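MEDIA RELEASE
For immediate use

Jostent brings back the Veltomness Winter Soup Run, and I need your old thermoses

Veltomness - I've been making soup for a living long enough to know that people in this town will forgive you for almost anything except running out of pea and ham. So I'm very happy (and a bit nervous) to announce that Jostent, my little soup kitchen and shopfront on the harbour side of Veltomness, is starting its Winter Soup Run again in June, and this time we're going further up the valley than we've ever gone.

If you weren't here for the last one, it works like this. You sign up at the shop, you leave us a thermos or a lidded jar with your name on it, and we fill it and drop it at your neighbourhood stop before tea time. You bring it back empty the next time you're passing. Last winter we filled 1417 of them from a kitchen with one decent stove, and my shoulders remember every ladle!

The big change is the route. We used to do the harbour streets and call it a night, but people up at Tanui kept asking, and fair enough, it's colder up there and the takeaway shuts early. We've now got 30 stops on the list, including Tanui hall, the bus shelter at the bottom of the hill and the bowls club, who have promised to leave the side gate unlocked for us.

The second change is the van. Zutuno, the refrigeration and catering repair people out on the highway, have fitted ours with insulated shelving at a price I'm not allowed to print but will always be grateful for. It holds 66 full containers at a time, so we can do the Tanui leg in one trip and be back before the kitchen's been mopped.

Now, the soups. There'll be 3 each night and I've tried to be sensible about it. Pea and ham stays, obviously. There'll be a vegetable one with no dairy in it, usually pumpkin or tomato depending on what the growers have too much of. The third pot is where I get to muck around - expect barley and mushroom early on, a fish chowder when the boats have had a good run, and a chicken and corn one my kids have been lobbying for. Bread rolls are extra, and you'll want one.
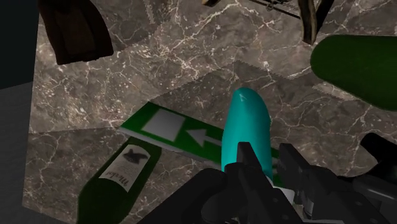 What sort of container should I bring in?
Anything with a wide mouth and a lid that screws down tight, with your name and stop written on a bit of masking tape. Wide ones are much kinder to whoever's holding the ladle, and please give it a good wash first.

If you haven't got one, we're collecting spares. Have a dig at the back of the cupboard and drop off any thermos you don't use, even if the cup's gone missing. We'll scrub it, check the seal and put it on the lending shelf by the door for someone else to take home.

Sign-ups open at the Jostent counter in May, from 8 am until the lunch rush gets hold of me. Pay by the fill or by the month, whichever suits. If you know someone who'd like soup but can't easily get down to the harbour, you're welcome to put their name on the list for them, so long as you've asked them first.

Media are welcome to drop by the kitchen any morning in May. Come hungry, wear shoes you don't mind getting stock on, and use the back door as the front one sticks.

Media contact: the owner, Jostent, Veltomness. Ask at the counter.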